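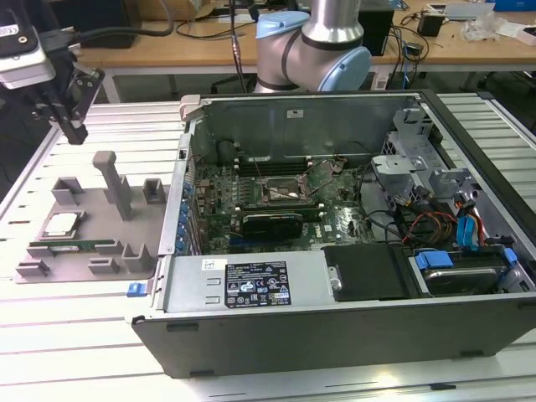 Most of what gets written about robot cells is written about the arm, and I can see why. The arm is the part that moves, it costs the most, and visitors point at it. But after a good many years of setting these things up and nursing them along, I have come to believe that the plate beside the arm deserves more of our attention than it gets, and I would like to make the case for it, slowly, as is my habit.

Our cell at Mahawong has one job at present, which is parts work inside old Dell desktops: memory, processor, the odd card. The computer lies on its side on a slotted table and the parts wait their turn on a printed fixture just to the left of it. We call that fixture the Renis plate, after the first job it was drawn for. It has posts, brackets and little seats, and it looks like something left over from a child's building set. I spend more time on it than on everything else in the cell put together.

When the cell began missing its memory modules last December, the first thing everyone wanted to do was teach the arm again. It is a natural instinct! You have a clever machine, it is doing something silly, so you go and have words with it. We spent 2 whole days on that. Then Yaowalak Suwannarat, who had been very patient with us, put a straight edge along the plate and found that one of the slotted holders was leaning by less than the thickness of a fingernail. A new holder, a fresh check of the plate against the table, and we were back to work before lunch.

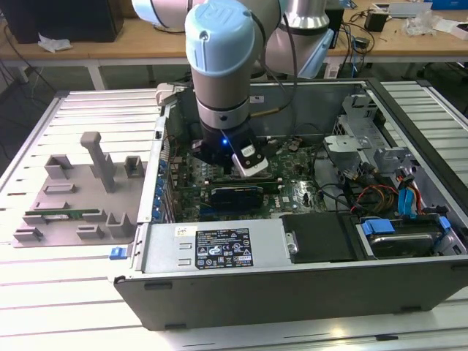

I keep a log for the cell (in a paper notebook, I'm afraid) and it now has 437 entries. More than 800 words of it are me grumbling about cables, but the bulk is small, dull stuff to do with holders, screws and where the case was sitting. A computer case is an awkward guest. Its feet stick out, its latches stick out, and it will creep along a smooth table if you let it. My advice to anyone starting out is to fix the position of the case before teaching a single point, and to mark that position on the table in a way the next person can understand.

Junaid Jadoon, with whom I have argued about this over a great deal of tea, thinks I am old-fashioned. His view is that a good camera and the Enix software should find the part wherever it happens to be, and that fussing over brackets is time stolen from better work. He has a point, and on the Zarel cell he gets away with far more than I would have thought possible. Still, a memory module is a thin thing to pick up on edge, and the slot it goes into has no interest in what the camera believes. I would much sooner hand the arm an easy job – part upright, same place, same way round – and save the clever looking for the inside of the case, where there are wires lying about however tidy you are.

So if you have a cell to look after, please be kind to the plate. Wipe it down and check the screws underneath as well as the ones you can see. Print spare holders while everything is running nicely, and write the date on the bottom of each. Ours live in a biscuit tin under the bench, and I must remember to print another pair of the narrow ones.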